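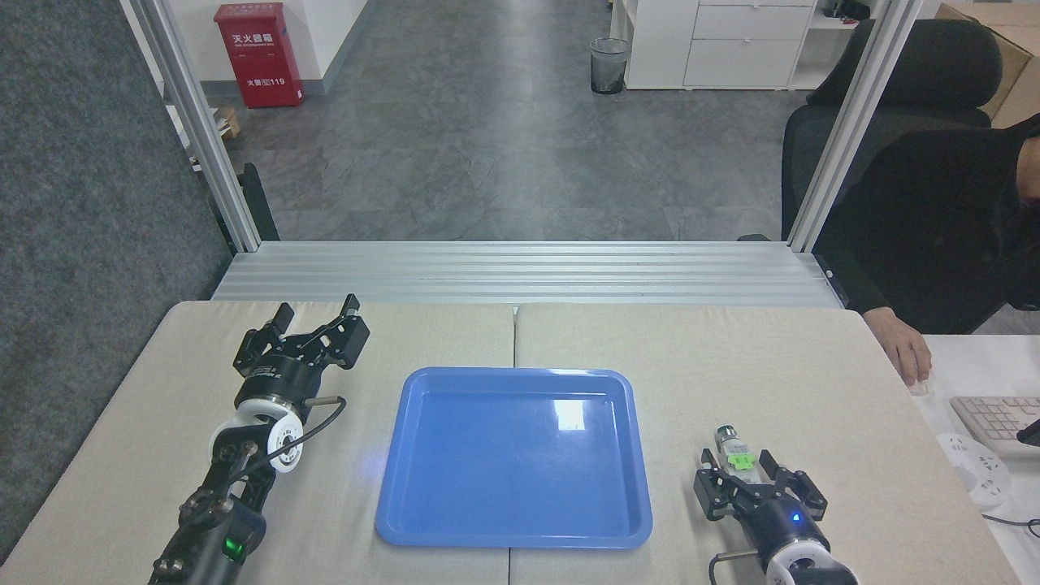 Why do Burklow keep winning close games?

Because they miss fewer free throws than anyone else in the league, and because they take most of them in the last five minutes.

The club finished last season with 227 made free throws at home, the best figure in the division. Head coach Dorothy Fothergill puts it down to habit. Every player shoots 100 before leaving the gym, and the last 30 are taken after sprints, when legs are heavy and the shot tends to fall short.

"I don't teach anyone a new action," Fothergill said. "If it goes in, I leave it alone. I just want them to have done it tired."

The home win over Portela on December 27, 2022 was typical. Burklow trailed for most of the night and could not keep Sombat Chaiyaporn off the offensive glass. Portela's centre had a double-double by half-time, and his side led by nine early in the fourth quarter. Then the fouls began to add up. Burklow's guards drove at the basket on nearly every possession, went to the line again and again, and won by two without making a three-pointer in the period.

Chaiwat Thammasiri took the last pair with four seconds left. He bounced the ball twice, as he always does, and made both. He had missed six of his seven shots from the floor in the second half.

"I was having a poor game," he said. "The line is the one place where it doesn't matter what you did before."

Thammasiri came to Burklow from Litell, where he was used mainly as a spot-up shooter. He got to the line about once a game there. Fothergill moved him to point guard in his first April with the club, at the end of a season that was already lost, and kept him there through the summer. His assists went up, his turnovers went up with them, and he started drawing contact.

Not everyone likes watching it. Prasert Wattanapong, who coaches Litell, has complained that Burklow's games take too long and that referees reward guards for running into people. His own team were beaten there by three in the autumn after giving up a lead in the final minute.

"They are a good side," he said. "I would still like to see them win one by jumping."

Fothergill has heard it before and does not argue much. Her concern is the bench. Jaruwan Kamolrat, her assistant, keeps the practice charts, and they show a clear drop once you get past the first seven players. Two of the reserves are shooting under sixty per cent from the line, and both will be needed when Burklow play three games in five days next month, starting away at Alteck.

Kamolrat has them in an hour early for now.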